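The toy kitchen table: what are we buying?
Speaker notes, Gedirberg, April

Start without slides. Ask who in the room has bought play food in the last year. Then ask who threw some out. Wait for the laugh, if there is one.

I'm going to be rude about play food for a while. I have nothing against a plastic strawberry. I have a lot against the paragraph printed next to it in the catalog, the one that says it builds sorting skills, table manners and healthy eating. Treseo lists 113 food pieces this year and nearly every one comes with that paragraph. I read them all. The wording for the onion and the wording for the ice cream cone are the same.

Slide 1. Let people look before talking. Banana, half an orange, red pepper, a bowl, two oval plates, a cup on its side and the ketchup lying next to it. Ask them: what meal is this?

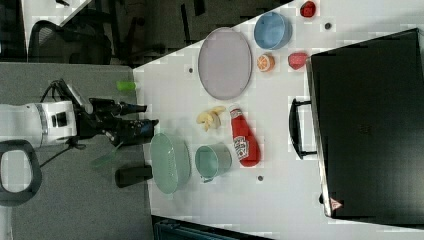 What meal is this?

Take answers. Somebody will say breakfast on account of the orange. Somebody will say it's a salad and get stuck at the banana.

My point: the claim is that children learn how a meal goes together. Then why do the sets come as a fruit stand plus a condiment? There is nothing there to put ketchup on. Thaís Godoy, who I argued with over this for most of a train ride, says I'm thinking like an adult and that a four-year-old will put ketchup on the banana and be perfectly happy. Fine. I agree with her. But then say so in the catalog, and drop the line about balanced meals.

(If running late, skip to the ketchup.)

Dishes. Worth a minute. I think the dishes do more than the food does, and they get the least space on the page. A bowl can be soup, a hat, a boat. You can set a place with it. When I ask teachers what they'd keep if half the bin had to go, I hear cups and plates more often than fruit. That's me asking around, so don't write it down as research.

Slide 2, ketchup. Soft, red, slightly fuzzy. You get a few letters of the label and you still know what it is. 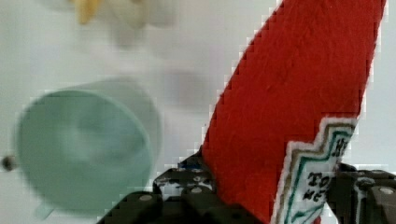
Gervásio Cavalcanti
Play materials buyer, Fureck

So, labels. The catalog line is "early reading." My doubts are simple. Does a child who says "ketchup" when handed this read the word, or know the red thing with the white label? I'd bet on the second, and the seller has given me no way to check. Cover the label with tape and try it at your own place. I'd like to hear what you get.

The Krishnan study. It will come up in questions, so raise it first. 3435 families, and the number gets quoted as if size settled it. The families filled in a form saying whether they thought the toys helped. They had just bought the toys. I would have ticked yes too.

Also the "900 hours of play" figure. Ask whoever quotes it how many of those hours the bin had its lid on.

Slide 3, putting out the places. Green plate with the ketchup standing on it, the mug near the banana, and fruit beside the blue bowl.

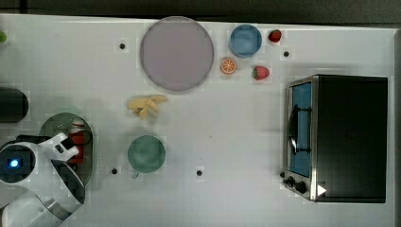 What I'd ask a seller before signing for anything: can I buy dishes without food? Can I replace one cup, or do I have to take the whole set again? Does the round stuff roll off the table every time? Last year I got straight answers to 3 questions out of a list I was rather proud of, and one of those answers was "no."

Money. Don't put prices on a slide, people photograph them and they change. Say that our last order was mostly bowls and plates, with one bag of fruit, and that we have had no complaints about missing fruit. Somebody did ask for more spoons.

Questions. If Thaís is in the room, let her go first. She'll bring up the banana.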